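3.2 Aufbau in der Gemeinschaftswerkstatt

Der Versuchsplatz wurde in der Gemeinschaftswerkstatt Trorkow eingerichtet und von zwei Mitgliedern, Sidra Jadoon und Yiğit Karakaya, außerhalb der Öffnungszeiten betreut. Vorgabe war ein Aufbau, der sich mit Haushaltsgegenständen bestücken und nach jeder Sitzung wieder abräumen lässt. Als Unterlage dient eine braune Matte. Geschirr, Körbchen und Kleingeräte stammen aus dem Bestand der Werkstattküche. Die Anordnung mit beiden Armen, Miniofen, Tassenständer und Abtropfgestell gibt Abbildung 4a wieder, eine Ansicht mit Holzkasten und weißem Metallschrank Abbildung 4b.
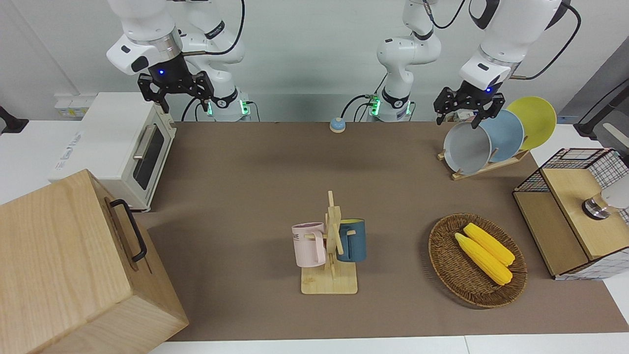 Die Greifpositionen wurden von Hand angefahren und gespeichert. Für die Tassen genügte je eine Position am Henkel, bei den Tellern waren mehrere Anläufe nötig – der Abstand zwischen den Rändern ist klein, und schon ein leicht verdrehtes Gestell führte zu Berührungen mit dem Nachbarteller. Karakaya markierte daraufhin die Standfläche des Gestells auf der Unterseite der Matte. Insgesamt wurden 590 Durchläufe aufgezeichnet, verteilt auf 8 Sitzungen. Durchläufe, in denen jemand von Hand eingriff, sind in der Auswertung gesondert geführt.

Die Steuerung läuft auf einem gebrauchten Bürorechner. Das Programm Rurano, von Waqas Baloch für die Werkstatt geschrieben, übernimmt Bahnplanung und Protokoll. Es begrenzt die Geschwindigkeit, sobald ein Greifer in die Nähe eines gespeicherten Hindernisses kommt.
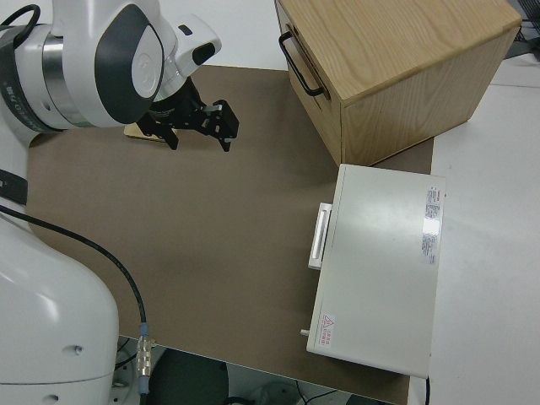
Griffe und Knäufe wurden als eigene Aufgabengruppe behandelt. Der Griff muss zwischen die Finger passen, und die Zugrichtung muss über den ganzen Weg eingehalten werden. Bei einer Abweichung verkantet die Lade oder der Kasten verschiebt sich auf der Matte. In den ersten Sitzungen trat vor allem das zweite Problem auf. Die Zugkraft wurde danach herabgesetzt, was die Dauer eines Durchlaufs verlängerte. Die Werte je Griff sind in Tabelle 2 aufgeführt.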